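Ticket 2763: gripper stalls on approach in the Vorano sim cell
Opened by: Guido Mancuso
Status: open, waiting on Petro

What's going on

So the arm in my simulated cell has been acting up since I pulled the January update. It starts its approach fine, slows way down, then the controller throws a timeout after 36 seconds. I get this on 7 runs out of 80, always with a crowded table — never with one object on its own.

What I've tried so far

Restarted everything (of course!). Reloaded the arm model from the Pavliuk folder, same result. Put the old joint limits back and that didn't help either, so I left the new ones in.

Then I raised the approach height a little and the stalls got shorter, which makes me think the planner is fussing over nearby stuff. My layout has the two dark hexagonal rings right up against the lamp body, with the shade hanging out over part of the gripper, so there isn't much room for the fingers in there.
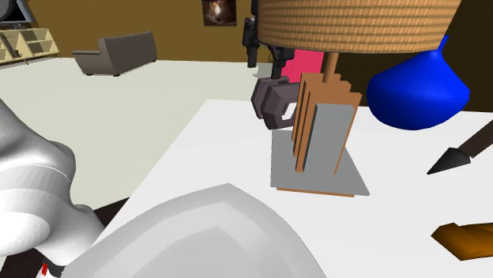

Reply from Petro Holovko, February 20, 2021

Hi Guido! I'd look at the collision shape on the lamp first. If it got imported as one big box, the planner thinks the space under the shade is solid. Switch it to the detailed mesh, leave the approach height where you have it now, and send me the planner log from the next stall.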